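Hand-held gripper demos: should I vary where the keys start, or keep the setup fixed?

Posted in Teaching by Demonstration

Ilse Lambrechts
Joined in August

Hi all, longtime reader, first real post, so please bear with me if I ramble a little. I've been helping collect demonstrations for a small project we call Dullari. The job sounds like nothing at all: pick up a set of keys, hang it on a hook, then do the same with a car fob. We use two hand-held grippers, one in each hand, plus a head camera, and the plan is to train one policy on the whole lot.

My target is 2000 demonstrations and I have 100 so far, all of them done with the keys and the fob starting in pretty much the same spot in front of the key holder. I did that on purpose. I thought a tidy start would make life easier for the model, and to be fair the loss curve looks lovely! But when I trained a first test version on those and nudged the keys over toward the left side of the table, it reached for the old place as if nothing had changed. My heart sank a bit.

So what I'm wondering is whether I should keep going with the fixed start until I have a solid base and add variety later, or start mixing things up right now. I'd also love to hear if people always use the same hand for the same object. I'm right-handed and I have a feeling my left gripper is mostly along for the ride.

Thanks so much in advance, this place has already saved me more evenings than I can say.

Josefien Hoekstra

Oh, I know that sinking feeling, and please don't throw your first batch away, it's still useful. But I would start mixing now. If you wait until you have a big pile of identical starts, the handful of varied ones you add later get drowned out, and you end up weighting things by hand and arguing with yourself over the numbers (I spent most of a winter on that with a drawer task and I would not wish it on anybody).

What worked for us was changing one thing at a time in small blocks. We'd move the object between every demonstration, turn it a little too, and leave the furniture alone. Then, after a block, we'd shift the stand a bit or swap which hook was the goal. Keys are trickier than most things because the bunch never lands the same way twice. A fob is stiff, so the gripper either has it or it doesn't, but with keys you can pinch one blade, or the ring, or a bit of both, and those lead to very different hanging motions afterward. I try to go for the ring when I can get at it. I still keep some demonstrations where I grabbed badly and fixed it, so long as I fixed it calmly and didn't fling the thing around.

Our own table is close to yours from the sound of it, so I'll put two moments in. The keys are in the right gripper in the first one, and in the second that gripper is over them on the tabletop. 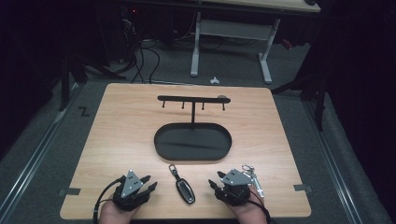
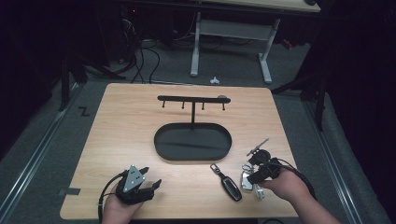

Things I check before every block

Are both grippers in view of the head camera at the start? I tend to look up at the hooks too early and lose my hands, and a demonstration where the hands wander out of sight is hard to learn from.

Do the cables have enough slack to reach the far hook? A tug on the cable shows up in the motion as a funny little hitch.

Is the goal written down? With several hooks you have to tell the model which one you meant, or it will happily average them and aim for the gap in between. We put the hook in the file label and say it out loud too.

And do go slower than you think you need to near the hook. The reach can be brisk, but that last little bit of lining up the ring is where all the learning is, and if you rush it you only get a few usable camera images out of it.

As for your left hand, give it some work! I alternate which gripper takes the keys. My left-handed ones were dreadful for the first 11 or so tries, and I deleted those without a shred of guilt.

Lieven Geerts

vary it from the start. also hold back a few positions and never train on them, otherwise you have nothing to test with

Inès Guillot

I agree with most of what Josefien wrote, though I'd be more careful about alternating hands. If the choice of hand is random, the model sees the same view with two different right answers, and depending on the method you're using it can dither between them. We had that on Rivar and the arms sort of hovered, both halfway out. What fixed it was a simple rule: whichever hand is nearer takes the object. The left hand gets plenty of practice that way provided you move the keys around enough.

What are you training with, by the way? If it's something that copes well with several possible answers, you may never notice the problem and can ignore me completely.

Ilse Lambrechts

Thank you, all three of you! Inès, it's plain regression for now, so I suspect your warning is meant for me. I'll go with the nearer hand rule, keep the old batch, and start moving the keys with the very next one. Lieven, I've picked 2 spots on the left to hold back and will mark them on my sketch of the table so I don't use them by accident.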